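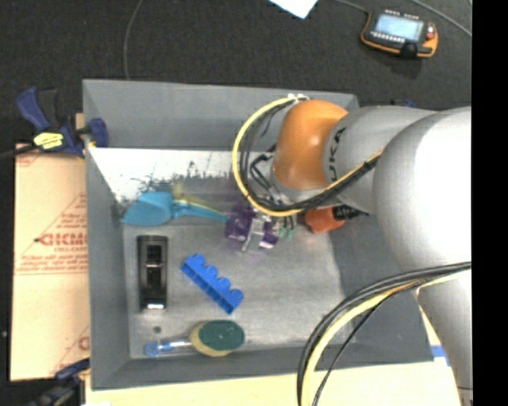
The gray bin on the work table, far wall and scuff line showing.

Filed under: Workshop & Storage > Bins and Totes > Reviews

Brimard makes a lot of bins in a lot of sizes, and the one reviewed here is the big rectangular open-top model in gray. I bought two of them from Zevness in March to replace a set of Indmont totes that had cracked along the rims. One has stayed on a table ever since. The other has been moved from shelf to floor to van and back, so between the two I have a fair idea of what they put up with.

Size and shape

The listing gives the capacity as 60 liters. I filled one with a measuring bucket to check and it took slightly less than that before the water reached the lip. For dry goods the difference doesn't matter. For anyone planning to use it as a wash bin, plan on filling it to two thirds at most, or it can't be lifted without spilling.

The walls slope inward toward the bottom. This has two effects. Empty bins nest well, and the pair take up little more space than one. The other effect is that the floor of the bin is smaller than the opening, and the product page only lists the opening. If you are buying dividers or a tray insert, measure the inside at the bottom first. I ordered a Troncoso insert to the listed dimensions and had to send it back.

The inside walls are broad and smooth with no ribs. Small parts slide down to the floor of the bin and stay there, and nothing hangs up halfway. My old totes had ribs on all four sides and I was always picking washers out from between them.

Surface and wear

The gray is a medium shade and it hides dust better than white or black. It does not hide scuffs. The bin on the table has a line of dark speckles and rubbing low on the far wall, below the smooth panel, and it stands out most where the light hits that part and it goes bright white. Dish soap and a nylon brush took off some of the marks on the other bin. The rest are in the surface and are not coming out.

Glare is a small complaint but a real one. Under overhead lights the lower part of the wall reflects enough that clear bags and shiny hardware are hard to pick out against it. I put a sheet of dark felt in the bottom of the second bin and that fixed it for sorting work. The felt has to come out when anything oily goes in.

On a table

The base sits flat. On a pale wood-look tabletop it hasn't left marks so far, but it does slide if you push against the side while reaching in. Two strips of shelf liner under the base stopped that. I would have liked rubber feet, or at least molded recesses where stick-on feet could go.

Height is worth thinking about before you buy. On a standard table the rim comes up high enough that a shorter person will be reaching over and down to get to the floor of the bin. It is fine for ten minutes of sorting and tiring for an hour. A lower bench would suit it better.

Carrying

The rim is comfortable enough with a moderate load. With a full load of fittings it digs into the fingers, and I now wear gloves for it. The sides bow outward a little when it's heavy and return to shape once it's set down. I haven't seen any whitening or cracking at the corners, and the corners are where the Indmont totes failed.

Lid

Sold separately. I bought one and don't use it much. It rests on top and doesn't lock, so it keeps dust out and does nothing else. Skip it unless you plan to stack full bins, and even then I'd stop at two high.

Ordering

The part number on my invoice ends in 1291. There is a shallower version ending in 1591 that looks the same in the listing thumbnail, and Zevness sent me one of those by mistake the first time. They swapped it without any trouble, but check the number on the label before you throw away the box. I paid 17 dollars each, lid not included.

Verdict

Good bin for the price if you want smooth walls and something that nests. The slippery base and the missing inside measurements are the main faults, and both can be worked around. I've ordered two more of the deep ones for the back shelf.

Rating: 4 out of 5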